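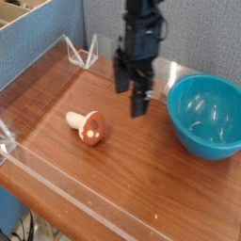 A toy mushroom on a polished wooden tabletop.

Caring for Wooden Tables in Family Rooms

The Grorndale Housing Service provides this page for tenants of furnished homes. It covers routine care of wooden tables used for meals, homework and play. Tables with a glass, stone or painted top are covered on a separate page.

Daily care
Wipe the table after each meal with a soft cotton cloth, dampened and wrung out well. Follow the direction of the grain and dry the surface with a second cloth. Scouring pads, bleach and all-purpose kitchen sprays should not be used on any polished finish.

Sticky residue
Juice, jam and glue from craft projects should be softened before removal. Lay a warm, damp cloth over the spot for 2 minutes, then lift the residue with the edge of a plastic card. Crayon marks usually respond to a small amount of mild dish soap. Modeling clay should be left to harden and then eased away by hand.

Toys and play
Hard toys with molded edges can leave fine scratches when pushed across a finished surface. A felt mat or a folded tablecloth is recommended during play. Check the underside of toys for grit, particularly those that have been used outdoors. Painted toys should not be left on the table while damp, as color may transfer to the finish.

White rings
Rings left by hot cups are often confined to the polish. Allow the area to dry overnight. If the mark remains, rub it lightly with a paste wax on a soft cloth and buff until the surface is even. Dark rings indicate that water has reached the wood. These should be reported and should not be sanded by the tenant.

Waxing
Tables supplied by the Service are waxed every August. Tenants who wish to apply wax between visits may do so up to 3 times a year, using a clear wax in a thin coat. Silicone sprays make later repairs difficult and are not permitted.

Repairs
Loose legs, lifted veneer and cracks should be reported to Kane Ellery, Furnishings Office, Room 49. Please state the home number and the room in which the table is kept.

Page last reviewed Sun 27 November.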